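3.2 Sorting of household plastics at the source

The second part of the study looked at how residents of Hunport deal with plastic items in the home before collection. Earlier work on the town's waste system, including the Ververidis survey, measured material only once it had reached the transfer station. That approach gives reliable weights but says little about the choices made in kitchens and bathrooms, where most mixing of material takes place.

Households in the Killa and Ulier districts were asked to keep a written record for 7 days in May. A total of 1859 entries were judged complete enough to use. Each entry listed the item, the room in which it was thrown away, and whether it had been emptied first. Items were then placed in one of 3 groups: rigid containers, films and bags, and durable goods. Caps were recorded together with the bottle when both were thrown away at the same time.

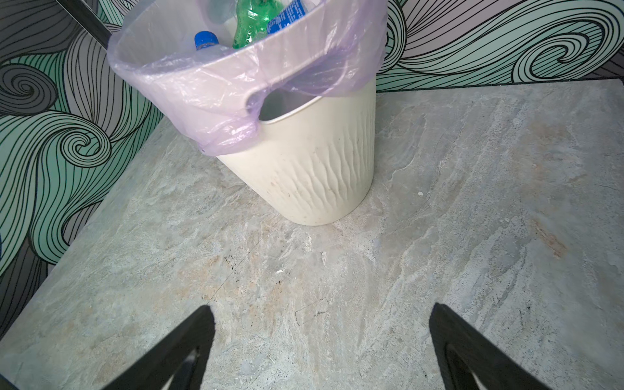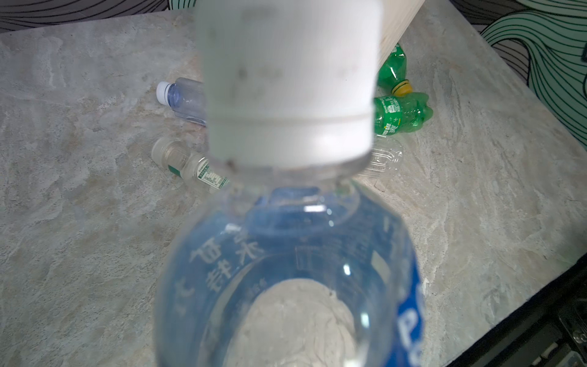

Figure 4. Plastic items in common household use: a wastebasket with a liner bag (first picture) and a water bottle with a screw cap (second picture).

Films and bags proved the hardest group to record in a consistent way. Many households used a bag first to carry shopping and later to hold waste, and some entered it twice. We counted such bags once, at the point of final disposal. Durable goods were rare in the records, as would be expected over so short a period, and they are left out of the district comparison in Section 4.

Entries from Ulier were more detailed than those from Killa – often giving the size of the container as well as its contents – and this may reflect the longer history of separate collection in that district. To limit the effect of uneven detail, rates are given per 1000 entries and the size data are not used. Rinsing was reported by the residents themselves and was not checked. The values in Table 5 should therefore be read as an upper limit.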